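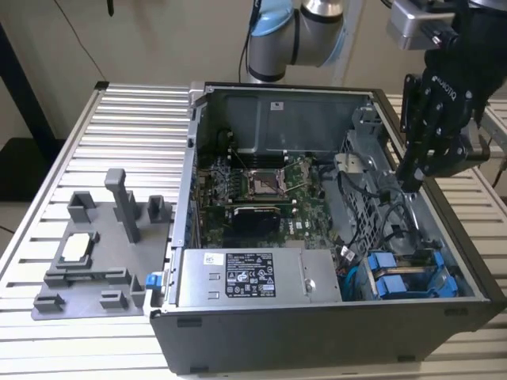 Open desktop computer on its side on a slatted aluminum table.

Calham Parcel Stops

Stop-level records from a regional parcel courier, with promised windows and recorded arrivals.

What is in it

The data covers 602 delivery routes run out of the Calham depot by Dimitriou Parcel, a same-day and next-day courier. Each route is one van, one driver and one day. Each row in the main table is one stop on one route, in the order the driver made it.

Files

routes.csv: one row per route, with the van class, the time it left the depot and the time it came back.
stops.csv: one row per stop, with the promised window, the arrival scan, the departure scan and the outcome.
places.csv: the 173 business addresses that appear on more than one route, each with a place ID and a place type.
codes.csv: the outcome codes and what the depot means by them.

All files are UTF-8, comma separated, with a header row. Times are local, 24-hour. Empty cells mean the value was never recorded. A zero means zero.

Main columns in stops.csv

route_id: joins to routes.csv.
seq: position of the stop on the route. Starts at 1. The depot is not a stop.
place_id: joins to places.csv. Empty for home addresses and for businesses visited on one route only.
zone: the delivery zone the depot uses for planning. Zones are named after towns, but they don't follow town lines.
window_start, window_end: what the customer was told.
arrive, depart: scanner times.
pieces: number of parcels handed over or picked up.
outcome: see codes.csv.

How it was collected

Drivers scan once when they park and once when they are done. The scanner holds its records until it is back in the cradle at the depot, so a scanner that ran out of battery during a route can lose the end of that route. Where that happened we kept the stops we had and set the partial flag in routes.csv. Please drop the partial routes if you are working on total route time. 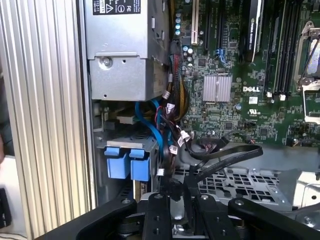 Scanner clocks are set from the depot server each morning at 5:30. Before July some of the older scanners were not being set at all, and they drifted. We corrected those using the gate log, which records when each van passes the barrier. The corrected rows have clock_fixed set to 1. The fix shifts the whole route by one amount, so the gaps between stops are as scanned.

Promised windows come from the Stusta booking system. Most customers get a 30 minute window. Contract customers such as pharmacies and parts counters often have a fixed deadline instead, and for those window_start is empty and window_end holds the deadline.

Privacy

There are no names, street addresses, phone numbers or tracking numbers. Home stops are moved to the center of a grid square 100 meters on a side. Driver IDs were replaced with random ones, and the key was deleted. Signature images were never part of the export.

Place types in places.csv are broad on purpose (medical, auto, office, retail, other). Please don't try to match places back to real businesses.

Known problems

Arrival is the park scan. At a large site the driver may still have a long walk to the receiving desk, and the customer would call that a later delivery than we do.

Outcome code 4, "left with neighbor," was used loosely by the Pliltari zone drivers. Many of those were left at a front office. We have not tried to separate them.

Two stops at the same building are sometimes one park scan and two departure scans. In that case the second stop copies the arrival time of the first, and its service time looks longer than it was. Subtract the earlier departure if this matters to you.

Pickups and deliveries at the same place share a row if the driver did both in one visit. The pieces column adds them together. Splitting them would need the paper manifests, and those are not in the export.

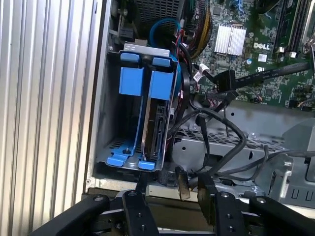
Areti Economou wrote that the late rate she got for contract customers was far too high, and asked whether window_end should be read as the end of the minute. It should. A deadline of 10:00 is met by a scan at 10:00:45, and the depot counts it that way in its own reports. She also asked for the deadline rows to carry a flag of their own instead of an empty window_start. That is in the current version as is_deadline.

Suggested uses

Service time estimates by place type. Checking a routing method against stop orders that drivers chose for themselves. Teaching, where a small and slightly messy table is useful.

The data is a poor fit for comparing couriers. It comes from one depot with its own habits, and it says nothing about price, damage or claims. It should not be used to rate drivers either.

Loading

Read arrive, depart and both window columns as text first, then parse them. Some spreadsheet programs change 24-hour times when they open the file and write them back differently on save. Sort by route_id and seq before working out gaps, as the rows are not stored in order.

Changes

Current version: added is_deadline, fixed two zone names that had trailing spaces.
Previous version: added clock_fixed and the partial flag.
First version: routes and stops only.

License and contact

Free for research and teaching with credit to Calham Parcel Stops. Ask before using it in a paid product. Report errors through the issue tracker and include the route_id and seq of the row.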